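Library > Robot Learning > Part II > Chapter 7

Reading time: 7 minutes

Chapter 7. Evaluating Policies in Simulated Kitchens

Chapter 6 treated the training of a manipulation policy as finished once its loss stopped falling. A low loss says little about how a policy acts when a plate has shifted or a basin is already occupied. The present chapter deals with measuring that behavior in simulation, where a starting state can be saved and loaded again without change.

The method used throughout is paired evaluation. Two policies are run from the same saved states, and the outcomes are compared state by state. Differences in difficulty between states then cancel, and fewer trials are needed than with independent samples. Section 7.2 derives the variance of the paired estimate.

The running case is the Arnwood task set, built in the Truvitz simulator. It holds 2910 saved states, 183 of them in sink areas. Each trial ends at success or after 90 seconds of simulated time. The baseline policy is Gultik; the policy under test is Eyvindsson, which adds a second camera view to the same network.

Sink states are treated separately for a practical reason. A raised rim can hide part of an object from one viewpoint and leave it clear from another, so the choice of camera affects the score before any motion begins. Both views below are rendered. 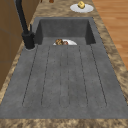
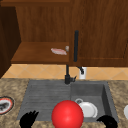
Success must be defined before the trials are run. For placing tasks, Arnwood requires that the object rest inside the target region and that the gripper be open and clear of it. An object dropped from a height into the region passes this test, a known weakness taken up in Section 7.4.

The reader should be familiar with confidence intervals for a proportion (Section 2.3). Section 7.1 begins with the saved state itself: which quantities it must contain, and which may be left to the simulator to recompute on loading.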